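4. Preparar la mesa simulada antes de teleoperar

Si vienes del capítulo anterior ya tienes los dos brazos respondiendo al mando. Ahora toca la mesa virtual, que a mí me llevó un par de tardes porque el manual de Skenier da por hecho que tienes media universidad detrás (yo tengo un garaje compartido y a Marcelino Miranda cuando puede).

1. Arranca Skenier y abre la escena que guardaste como "mesa_cocina". Espera a que carguen las texturas, que en mi portátil son casi 30 segundos.

2. Comprueba la frecuencia de control en el panel lateral. Yo la dejo en 10 Hz para las primeras pruebas.

3. Coloca los objetos. La cesta va en el centro, la tabla de cortar a la izquierda y el salvamanteles a la derecha. Encima de la tabla, la berenjena; encima del salvamanteles, el limón.

Nota: guarda la escena con otro nombre antes de mover nada. Yo machaqué la original en mayo y todavía me acuerdo.

4. Activa las colisiones de la cesta en modo "malla" – con la caja simple el limón rebota en una tapa invisible y te vuelves loco buscando el fallo.

5. Baja los brazos despacio, primero el izquierdo y luego el derecho, hasta dejar cada pinza al lado de su pieza. No cierres los dedos todavía.

Precaución: si tienes los brazos reales encendidos, desactiva el modo espejo de Makori. Copian todo lo que haces en pantalla, y Ramiro Vidal tiene una marca en su banco que lo demuestra.

6. Cambia a la cámara superior y compara tu pantalla con la mía:

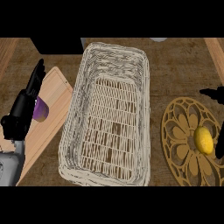
Fig. 11. Posición de partida: cesta vacía en el centro, berenjena a la izquierda y limón a la derecha.

Las pinzas me salen negras del todo, el agarre funciona igual. Si el limón rueda nada más empezar, sube un poco la fricción del salvamanteles y recarga.

7. Pulsa "Fijar inicio". Desde ahora, cada vez que reinicies volverás a esta posición, ¡también si has tirado la berenjena al suelo!

8. Haz cuatro intentos de prueba sin grabar, alternando el brazo. Cuando te salgan seguidos, pasa al apartado 5 y conectamos la grabación.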